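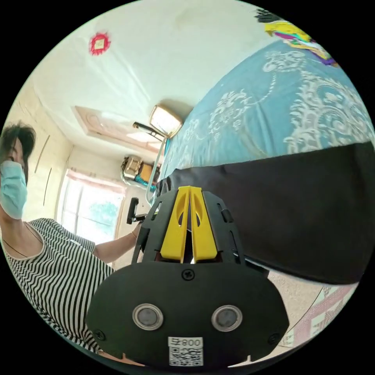
Quando comecei a trabalhar com dobragem de roupa, a minha unidade de medida era o robô. Contava horas de braço, horas de teleoperação, horas perdidas a recalibrar. Desde março que conto demonstrações feitas à mão, com a garra portátil, em quartos de pessoas, e o braço só entra no fim. Este texto resume o que medi no Ibarra, a série de ensaios que fechei em outubro, e o que penso mudar na próxima.

A pergunta era estreita. Uma política treinada só com demonstrações de garra portátil consegue dobrar um par de calças em cima de uma cama que nunca viu? E, se consegue, o que pesa mais: o número de demonstrações ou o número de quartos onde foram gravadas?

Gravei 700 demonstrações ao todo. Destas, 297 não chegaram ao treino. A maior parte caiu na etapa de localização: a trajetória da garra é reconstruída a partir do próprio vídeo, e quando a lente passa demasiado tempo encostada ao tecido não há pontos fixos suficientes para seguir. Outras foram retiradas por mim, à mão, porque a pessoa hesitou, largou e recomeçou. Ainda não sei se fiz bem em tirar estas últimas. Uma política que nunca viu alguém recomeçar também não sabe recomeçar, e isso notou-se nos ensaios.

As restantes 403 foram usadas em dois conjuntos do mesmo tamanho. O primeiro, a que chamei Hornis por falta de imaginação, tem 160 demonstrações de um único quarto. O segundo, Rurkura, tem outras 160 espalhadas por todos os quartos que consegui arranjar. O que sobrou ficou de parte para validação e para afinar o modelo antes de tocar no robô. A arquitetura é a mesma nos dois casos, uma política de difusão que recebe as imagens das duas garras e a posição relativa entre elas, e devolve um troço curto de movimento para cada mão. Não mexi em mais nada entre um treino e o outro.

A posição relativa entre as mãos merece um parágrafo. Na primeira versão não a incluí, pensando que as imagens bastavam, já que cada garra vê muitas vezes a outra. Não bastavam. As duas mãos puxavam o tecido com tempos diferentes e a peça ficava torcida a meio da dobra. Com a posição relativa na entrada o problema diminuiu bastante, embora não tenha desaparecido. 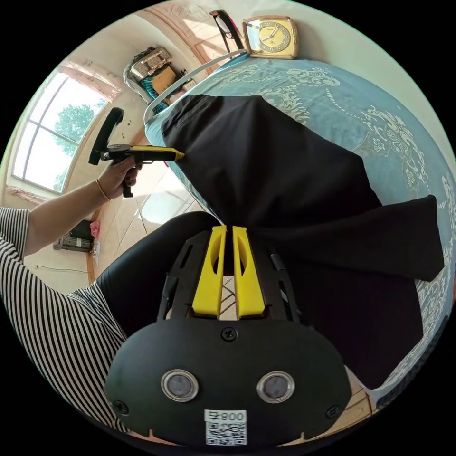 A roupa preta foi a parte mais difícil de todo o trabalho. Num tecido claro, as costuras e as sombras das pregas dão à rede alguma coisa a que se agarrar; num tecido preto, o interior da peça é quase uma mancha uniforme e só o contorno informa. Por isso o fundo conta tanto. Uma colcha azul-clara com arabescos brancos, como esta, faz o contorno da peça saltar à vista, e os dedos amarelos também se distinguem bem do preto quando apertam a borda de baixo. O desenho da colcha ajuda ainda a localização, que precisa de textura parada. Com calças pretas sobre uma manta escura e lisa, perdi sessões quase inteiras.

Depois há a questão da superfície. Numa mesa, a garra pode descer até tocar e fechar. Numa cama, o colchão cede, e quem faz a demonstração compensa sem pensar: empurra um pouco, sente a resistência, fecha os dedos e levanta. A política não sente nada disso. Aprende a imitar a profundidade média, e num colchão mais mole do que os do treino fecha os dedos no ar. Foi a falha mais frequente nos dois conjuntos.

Os ensaios foram feitos em Fletotthorpe, no quarto de teste, com dois braços montados num carrinho e as mesmas garras nas pontas. A cama, a colcha e as peças não aparecem em nenhum dos conjuntos. Fiz 100 tentativas por política, alternando entre as duas para que a luz da tarde não favorecesse nenhuma. Considerei sucesso a peça dobrada ao meio e depois outra vez, sem perna de fora e sem intervenção minha. Dei três minutos a cada tentativa.

A política Rurkura ganhou com folga. A Hornis aproximava-se bem da peça, muitas vezes com mais segurança do que a outra, mas procurava a borda do tecido à altura da cama onde tinha sido treinada. Quando lhe subi a cama com calços até à altura certa, recuperou parte do terreno, o que me leva a crer que o problema era mesmo esse e não o aspeto do quarto. Também experimentei trocar só a colcha, mantendo a altura, e o efeito foi bem menor.

Não vou pôr aqui as tabelas. Estão a ser revistas, e há um conjunto de tentativas em que um dos dedos estava mal apertado e que ainda não decidi se repito. A ordem entre as duas políticas não depende dessas tentativas.

Algumas notas práticas para quem quiser fazer o mesmo:

Gravar primeiro o mapa do quarto, devagar e com as mãos afastadas da cama, antes de qualquer demonstração. Saltar este passo custou-me uma boa parte das gravações rejeitadas.

Fixar a exposição. Uma janela com sol direto apaga a roupa preta por completo quando a câmara se ajusta sozinha.

Manter as duas garras à vista uma da outra no início e no fim de cada gravação.

Verificar a etiqueta de cada garra antes de começar. Troquei a esquerda com a direita numa sessão inteira e só dei por isso dois dias depois, ao ver os braços cruzarem-se na simulação.

Pedir às pessoas que dobrem como dobram em casa, mas sempre da mesma maneira. Quem alterna entre dobrar pela cintura e dobrar pelas pernas produz dados que, misturados, ensinam a política a parar a meio.

Na próxima série quero voltar a incluir as demonstrações com hesitações, marcadas à parte, e ver se a política passa a recuperar de uma preensão falhada. Quero também um sinal simples de contacto nos dedos. Já tenho um protótipo com um sensor de força barato, que por enquanto mede sobretudo a temperatura do quarto. Se conseguir que fique estável, volto aos colchões moles em janeiro.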